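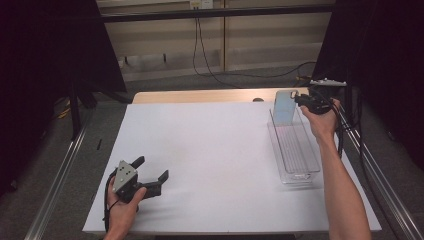 I went to see the new Syafiqah Tambunan piece at the Treltance on Saturday and I haven't stopped thinking about the elbows. I know that sounds daft. She's always been a choreographer I'd file under "legs" (all that running in the last one, my goodness, I was tired just sitting there) but this time nearly everything happens from the shoulder down to the fingertips. If you look at the right arm in the photo, the bare forearm going all the way out to the far corner of the white board while the left hand stays back at the near edge, you've pretty much got the shape that Puspita Tuhumury opens with and keeps coming back to. One hand goes off, the other minds the house. Now imagine it done very slowly, standing up, with a low drum going somewhere behind you, and you'll have the first five minutes.

The piece is called Drostell, after the village where Tambunan rented a cottage while she was making it, and if you were hoping for a story I'm afraid you'll have to bring your own. I decided it was about two sisters dividing up a house. My friend Jo thought it was about the sea. The man behind us told his wife in the interval that it was about Brexit, and she said "oh Keith" and went off to find the loo.

Getting there was its usual adventure. The 340 doesn't run past the theatre on Saturday evenings any more, so we got off at the roundabout and walked up the hill in the wrong shoes. I do love the Treltance though. It has 258 seats, most of them with a spring you get to know well, and the stage is so close to the front row that you can hear people breathing. For dance I think that's perfect. I've seen Tambunan's work in a much bigger place and you lose all the small stuff, the little slaps and shuffles, the bit where someone lands and lets out a tiny "hup" they didn't mean you to hear.

There are two halves. The first is a short duet from a few years ago called Ngui, which I'd only ever seen on a laptop, and it's much funnier in the room! Two dancers try to get past each other in a corridor made of light, terribly polite at first, then less so. It ends with one of them being carried off under the other's arm like a rolled-up rug. I laughed out loud and was the only one for about a second and a half, then everyone joined in, thank goodness.

Then Drostell itself, which is 50 minutes straight through with six dancers and two musicians. The musicians sit on the stage, over on the left, and I spent far too much of the middle section watching them. One plays a set of drums and the other a long bamboo flute, a suling, and the programme says Tambunan has been going back to the Sunda dances she learned from an aunt as a girl. I'm no expert so I won't pretend I could spot which bits came from where. But there's a way of flicking a scarf off the wrist and catching it again without looking that I'm sure you don't pick up at a contemporary class on a Tuesday night (I go to one, so I'd know).

Puspita Tuhumury is wonderful. I've seen her in other people's work and always thought she was good, very clean, a bit careful. She isn't careful in this. There's a solo about halfway through where she starts on the floor with her back to us, and all you get is her shoulder blades and then one hand coming round as if it belonged to somebody else. She gets from there to standing without my ever working out how. Jo swears she used the other hand. I swear she didn't. We argued about it all the way back down the hill.
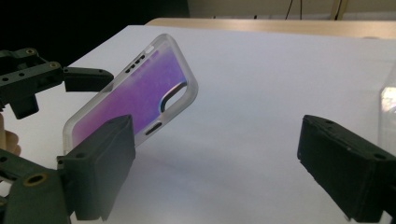

Grumbles corner

I've got a couple, because I always do. The lighting in the last section is far too dim. I understand it's meant to be dusk, or the end of something, but if you've got six people doing lovely detailed work with their fingers I'd quite like to see the fingers. From row F it was a lot of grey shapes with nice rhythm. It came up again right at the end, for the bow more or less, and I felt a bit cheated.

Also the unison section goes on too long. Everyone's in a line, everyone does the reaching phrase, then they turn and do it again facing the side, then the back. The third time I started looking at the ceiling. I can see that it's building to the moment when Tuhumury drops out of the line and just walks away, and that moment is terrific, but I'd have believed it two minutes sooner.

And please, Treltance, the ice cream. One flavour! In May!

I'd still go again like a shot. There are only 2 more nights here, this Friday and Saturday, and then it goes on a little tour and comes back in October with a different second musician, which I'm curious about because so much of it hangs on that flute. Tickets were still going when I looked this morning. Sit further forward than we did if your neck can stand it.

Next up for me is the youth company's end of year show, where my niece is playing a wave. Apparently there are nine waves and she is the third one in. I've been told to clap at the right one.

Posted Tuesday, May 22, 2018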